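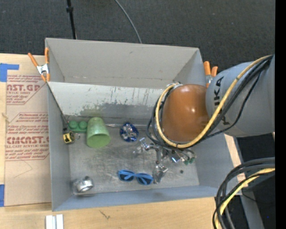
Can a robot tidy up my house today?
Not the whole house. A machine can vacuum a floor or cut the grass, because this is one task in one kind of place. Tidying means many different things in many positions, and this is still difficult for every robot we tested at Takik.

Which objects are the hardest?
Clear plastic is hard for the cameras. Small flat things are hard for the fingers. A cup lying on its side or a pair of folded sunglasses needs a different grip than a toy brick, and the robot must choose the grip by itself.

How many times do you try before you publish a result?
We make 3,000 picks for each test. A pick is good only if the object leaves the bin and is not dropped on the way.

What is a good result?
For mixed objects we ask for 90 percent. In our Drestton workshop this was reached with 11 kinds of objects. With new objects the result goes down.

Is it the same for a shop floor?
The shop floor is easier. The parts are known and the light does not change. Sorting parts from a bin is already possible in many shops, but a person should stay near to help when the arm stops.

When will you update this page?
The last update was on July 4, 2018. We add new answers after each test.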